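Farnstead Residents' Association
Minutes of the general meeting, 6 May 2023
Held in the long room at Rokorley Hall, 7:00 p.m.

Present: the chair, the secretary, nine members of the association, and two representatives of Zenton, the firm proposing the shared kitchen. Apologies were received from the members for the Teixeira Street end.

1. Minutes of the last meeting

Accepted with one correction. The previous minutes said the roof "was repaired." The member who raised this asked that it read "was reported as repaired," as there is a stain over the side door and it has grown. Agreed.

2. Shared kitchen proposal

Zenton's representatives spoke for twenty-five minutes on their plan to fit out the old storeroom as a kitchen that members could book by the hour. The handout said it would "bring neighbors together around food." The chair asked how many neighbors had been asked. The reply was that a survey would follow once the association had signed.

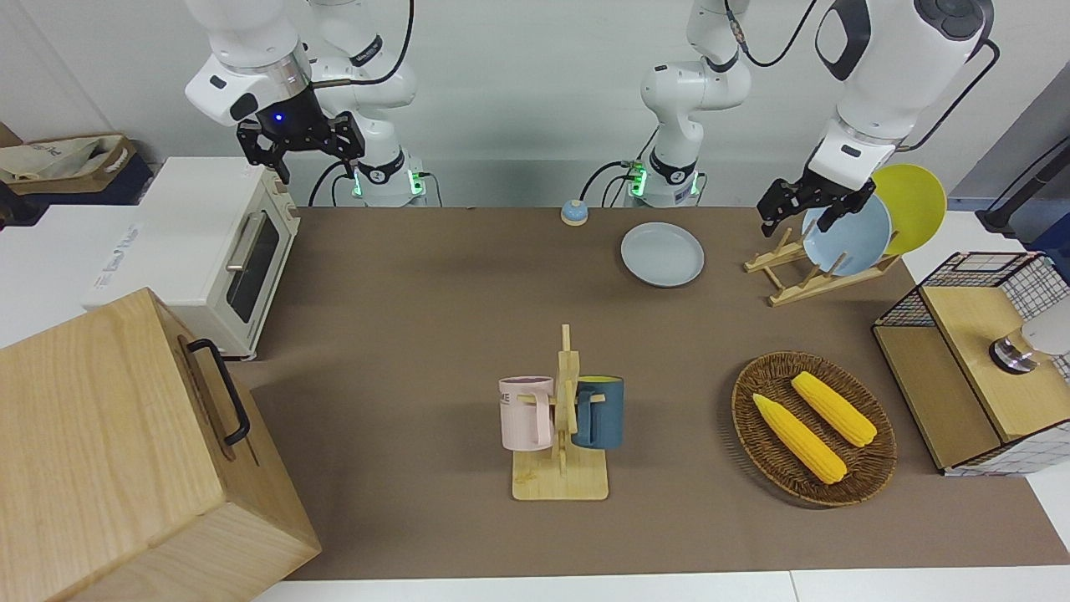
Page 2 of 5

Members had a number of questions, and the secretary has tried to set down the answers as they were given.

On cost: the quote is $3493 for fitting out. A member asked if that included plumbing. It does not. Another asked if it included the sink. It includes the sink but not connecting it, which several people felt was a strange place to stop.

On bookings: Zenton expects the kitchen to be in use most evenings. The secretary noted that the long room itself was not in use most evenings, and it has heating. No figures were offered for any other kitchen the firm has fitted. They offered to send some. The same offer was made in writing before the meeting and nothing came.

On washing up: this took longer than the cost. The plan has no dishwasher and relies on users to wash, dry and put away. A member who remembers the tea bar asked who put away last time. Zenton's view is that good storage leads to good habits, with a rack by the sink and everything else kept in plain sight. Two members said they would believe this when they saw it. One asked that it be minuted that the tea bar also had a rack.

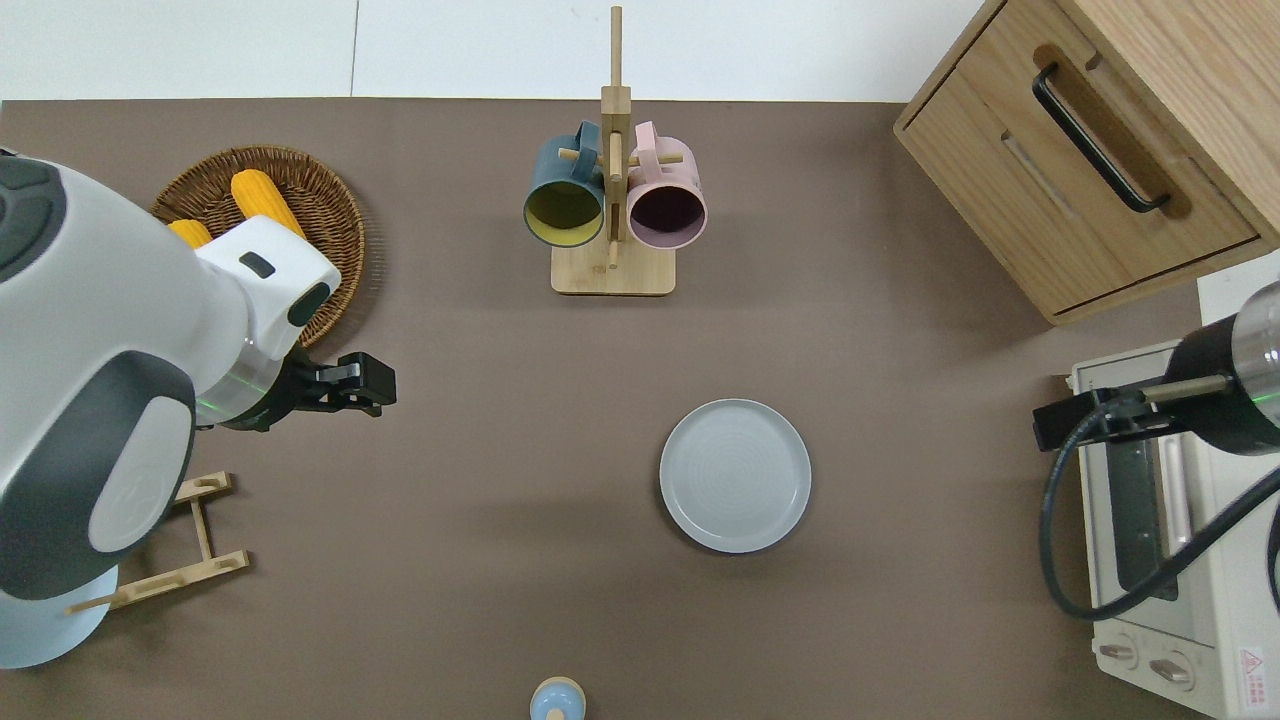

Two mugs on a wooden mug tree.

On crockery: members were against buying a new set. A plea for spare plates and cups would bring in more than enough, none of it matching. Zenton said a matched set "sets the tone." The chair asked what tone. The question was left there.

On insurance: the present policy covers the storeroom as a storeroom. The secretary has asked for a price to cover it as a kitchen and been told about $1462 a year, subject to an inspection. This was not in the handout. Zenton described it as a matter for the association.

Proposed: that the association sign the agreement tonight to hold the quoted price. Not seconded.

Proposed: that no agreement be signed until Zenton has sent a full written quote, to include plumbing and connection, and the names of at least two halls that can be visited. Seconded and carried, with one abstention.

3. Parking on Teixeira Street

The new lines have been painted. Cars are parked on them. The county's letter says that people need time to adjust to a new layout. Members noted that the lines are in the same position as the old lines.

The secretary is to write again and ask if anyone intends to enforce them. There was little hope of a useful reply, but it was felt there should be something on record.

4. Money

The current account stands at $1021 after the electric bill. The bill was higher than expected. One explanation offered was the outside light, which comes on at noon. The electrician has been twice and says the sensor is working. A member asked what it would do if it were not working.
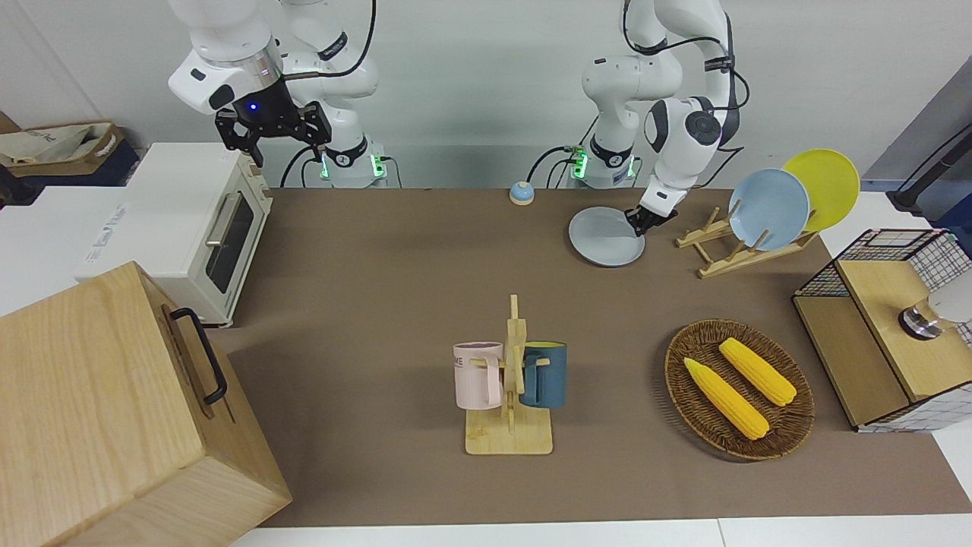 It was agreed to switch the light off at the wall until a second opinion can be had, and to hang a card beside the switch so that people do not turn it back on. The card from last winter is still in the drawer and can be used again.

The hire rate for the long room was discussed. The last increase was supposed to pay for new chairs. The chairs have not been bought and the money seems to have gone on the boiler. Members did not object to the boiler but would have liked to be told. From now on any such change is to be brought to a meeting first.

5. Summer fair

The date in August clashes with the one at the school. A move was suggested and rejected, on the grounds that it was moved last year for the same reason and it rained. The bouncy castle firm wants a deposit it did not ask for before. The secretary is to find out why before anything is paid.

The raffle will go ahead. Members are asked not to give back prizes they won last time.

6. Any other business

The side gate still does not latch. It was said to have been fixed. See item 1.

A member asked why the noticeboard key is kept inside the noticeboard. To be looked into.

The meeting closed at 9:10 p.m. The next meeting will be called once Zenton's written quote has arrived, or at the start of August if it has not.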